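Tatus Home Robot Simulator: seven weeks in, and would I pay for it again?
Posted 12/03/2021
Filed under: Reviews, Robot stuff

I should start with the money, because that's what sent me down this road. We want a two-armed robot for our little workshop, and the quote from Vunik made me put the paper down and go make a sandwich. Before anyone signs for hardware like that, I wanted to know which arms we need, how far they have to reach, and whether the thing can get through an ordinary room. So I bought a year of Tatus, the home simulator, and told myself it came out of the planning budget.

The basic seat is 144 dollars a month. That gets you the house builder, a stock shelf of robots and one user. I added the Jusano pack on top for another 40 a month, mostly for its simpler grippers. Billing is monthly even on the yearly plan, so it was easy to slip in under our small purchases line.

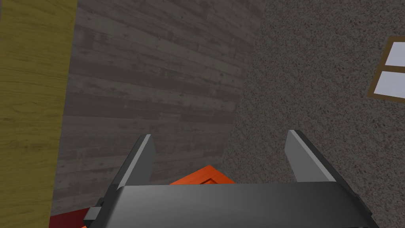 Setup took me an evening, and most of that was the download. The menus are plain and the robots load with their arms already working, so you can be driving one before your coffee gets cold. What I didn't love is the license key. It's tied to one computer, and moving it to my laptop meant two emails to support and a day of waiting. Budget for a second seat if you share machines at all!

The other cost to plan for is the computer. My old desktop opened the program fine and then crawled, so I ended up buying a used graphics card, and I really should have put that in the original request. The rooms themselves are nothing fancy to look at. You get hexagon tiles running up to an orange floor with thin lines all over it, a speckled wall with a small window in it, and a white robot throwing big spiky black shadows across everything. I stopped caring about the looks by the second night (okay, the third). For planning, I care about whether the arm gets to where I want it, and I could answer that well enough to cross one model off our list. That saved us a lot more than the subscription costs. 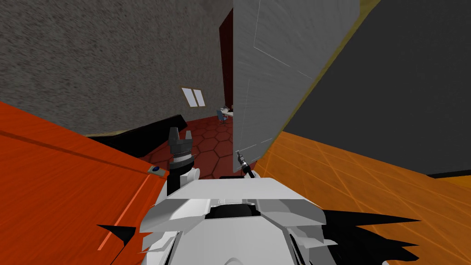 Where Tatus really helped was the grippers. I had been ready to order a matching pair, the same hand on each arm, since that's how the Vunik bundle comes. After a few weeks of trying chores in the simulator I've changed my mind. I now want one sturdy hand for grabbing and one skinny tool for tight spots, and bought separately that comes out cheaper than the bundle. I would never have tried that with real parts, not at those prices.

I also ran the trial version of Ccori for comparison. It has nicer lighting and a much better manual, but the trial shuts off fast and the sales people wouldn't give me a price without a phone call. I hate that. If you're putting together a budget you need a number you can type into a box, and Tatus has one right there on its page.

The furniture library is my biggest gripe. You get chairs, desks, doors and pictures for the walls, and then you hit the end of the free stuff sooner than you'd like. More is sold in packs, and the packs don't tell you clearly what's inside. I bought one twice under two different names - my own fault, partly - and did get a refund.

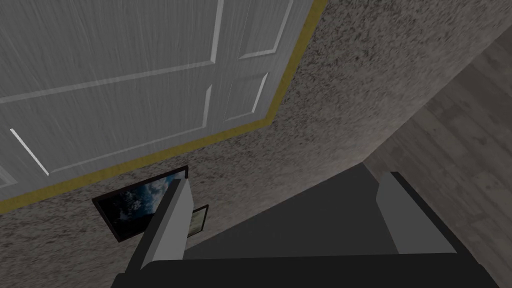
Dunewalker wrote in the comments that the packs aren't worth it at all, and that anyone planning a real purchase should measure their own rooms and build them from scratch. Fair point, and I've started doing that with our workshop. It's slow going, though. Drawing walls is easy, but doors took me ages to get right, and I'd still pay for a good set of shelves if they sold one on its own.

A couple of people also asked if you can skip the simulator and just rent a robot for a month. You can, and I priced it. The rental, the shipping both ways and the deposit added up to more than a full year of Tatus with the Jusano pack. We may still rent once we're down to our last two choices, so I've left a line for it in the spreadsheet.

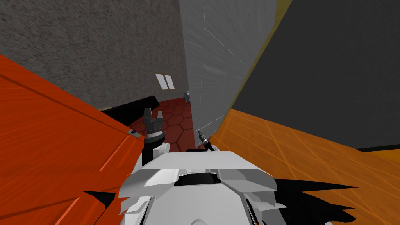
As for renewing, I think I'll keep the basic seat and drop the Jusano pack once the gripper order is settled. Check the cancellation terms before you add anything, by the way. Extras need 7 days' notice before the next bill, and the reminder email went straight to my spam folder.

Good: clear price, quick to learn, robots ready to go
Bad: license key, mystery furniture packs, hungry for a good graphics card
Would I buy it again: yes, with the graphics card in the budget this time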